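Chapter 4
Setting Out Before You Start

I learned to lay out a work surface the hard way, in a rented kitchen in Murnness, with 30 glasses of lemonade promised for half past two and a counter so crowded I was slicing fruit on top of a tea towel. I had everything I needed. I just couldn't get at any of it! The strainer was under the mixing bowl, the bowl was behind the sugar, and the knife kept wandering off (I found it once in the sink and once in my apron pocket).

So this chapter comes before the ones on cutting, mixing and plating, and I hope you won't skip it. You can read it in less time than it takes to boil a kettle, and it will change how the rest of the book feels under your hands. We'll cover three jobs: covering the table, marking it out, and deciding what lives where. By the end you should be able to walk up to a bare table and have it ready for a simple cold drink or a fruit plate in 16 minutes. My first class at Undard took almost 53, mostly because we argued about tape.

Let me say a word about paper. I like plain brown kraft paper on a long table. It's cheap, it takes a pencil mark, and when the day is over you roll the whole mess up and carry it out. It does stain and it does crease, and beginners get upset about that. Please don't. A stain tells you where the wet work is going on, and if the same spot goes dark every week you might think about moving your board or keeping a cloth there.

Tape comes next. Run your long lines first, down the length of the table, then cross them. Big rectangles are better than small ones. I once made a beautiful little grid with a cell for every spoon and then couldn't put a cutting board down anywhere without covering four of them. Pick a color you can see against the paper, dark blue on brown being my own favorite, and press the ends down hard, or they'll curl up and catch your sleeve. 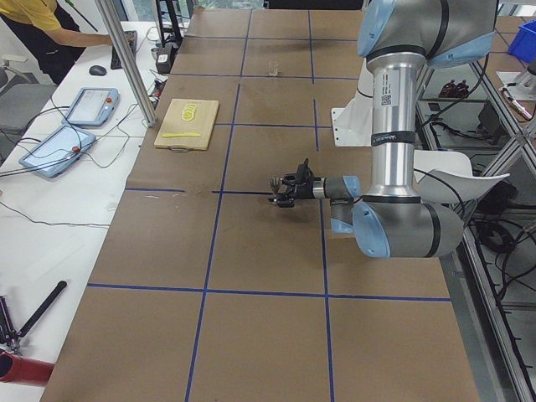
4.1 The Table as a Map

A lemon setup is about as small as a layout gets, so we'll begin with it: one wooden board, a few thin slices, a flat yellow knife, a clear glass, and blue lines on brown paper to keep them all honest. Look at how far the glass stands from the board. I'd teach it that way even with only one glass to fill, because juice runs and elbows swing, and a glass that has its own rectangle is much less likely to end up on the floor.

The knife is on the board, lying flat, and I want you to get into that habit too. A knife left on bare paper gets covered by a towel or a bag of fruit sooner or later, and then somebody reaches for the fruit. Put it down below the slices, where your eye falls on it when you look for the next piece.

When I talk about a "cell" from here on, I mean one taped rectangle. A "home cell" is where a thing goes back to after you've used it, and a "working cell" is where you're busy with it right now. Sometimes those are the same place (a cutting board hardly ever travels) and sometimes they aren't. A glass might start in one cell, get filled in a second and wait in a third.

Before you go on to 4.2, tear off a sheet of scrap paper and draw your own table from above. Sketch the cells in first, then write in the board, the knife, the fruit and the glass. Use a pencil. You'll be moving the glass at least once, and I'll ask for the same drawing again when we get to pitchers.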